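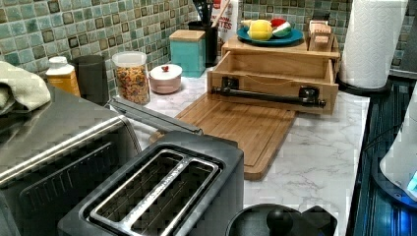
Has anyone done the Skanadton goals course?

marrowfat
Thinking of signing up in February. It's 700 quid for 8 weeks with a "life direction" coach. The sales page says 3,742 people have "found their path". Found it how? Who checked?

Trodden
I did it last year. The first two weeks are a workbook about your values, then group calls. I got a fair bit out of the calls. The workbook you could write yourself in an evening.

Dobson
Save your money. Darren Goodall's old blog had most of this for free, wheel diagram and all. These people have put a price on it and added a video of someone up a hill.

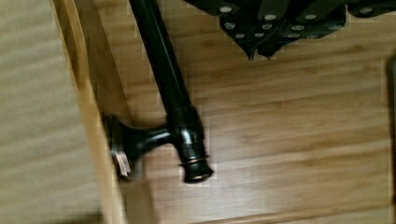
Metal rod and bracket, still on the floor. It was on my week one goals list.

Trodden
Bit harsh, Dobson. Having somebody ask me every week whether I'd rung the college did get me to ring the college.

Dobson
My sister asks me that sort of thing and she doesn't send an invoice. What happens in week nine?

Trodden
Fair point – I did slack off after it ended. I still enrolled though.

marrowfat
Did you ever ask about the refund? The page says "full refund if you do the work", and I can't find what counts as the work.
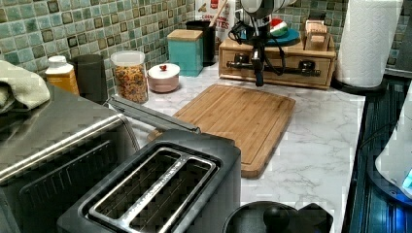

I've read the terms twice now. There's a bit about handing in every exercise and turning up to every call, then it says the coach's decision is final. I emailed on 2nd December and got a reply telling me to picture where I'd be if I stopped asking about money.

Takonis
That reply would be enough for me. I'd borrow a book from the library and find a mate to ring once a week.

Trodden
You do need the right mate. Mine just talks about his knees.

marrowfat
Leaving it for now. If they answer the refund question properly I'll post it up.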